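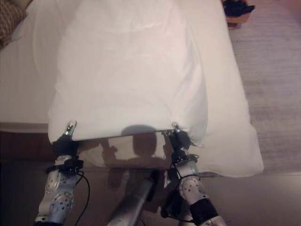
Photo: Leire Sarmiento / Plodis workshop pages

652 shares 8 comments

Tips for comparing grippers on a bed sheet

A big white sheet is a hard test for a pair of grippers, and I recommend it before you buy anything. I compared the Kandolov fingertips and the Forerero ones in September, with the same arms and the same Sastry controller. These are my notes.

Start at the hem. Near the corners the hem has more layers, so the small metal tips have something to hold. If you pinch the flat part, the Forerero tips slide off. The Kandolov tips kept the cloth, but they needed slower closing.

Lift only a little. With the hem slightly above the bed you can already see if both sides pull the same. I set the speed to 8 in the controller menu, and later to 2 for the last part.

Wrap the wrists in something soft and black. White cloth catches on screws, and black does not confuse the camera.

Leave a loop in the cable at each wrist. My first cable was too short and it pulled the gripper to the side when the arm turned.

Look at the shadows. With a lamp from above, the head makes a dark shape on the bed between the grippers, and our camera program took it for a fold. Kamran Golestani moved his lamp to the side of the bed and had less trouble.

Wash the sheet once before testing. New cotton is stiff and gives too good results.

8 comments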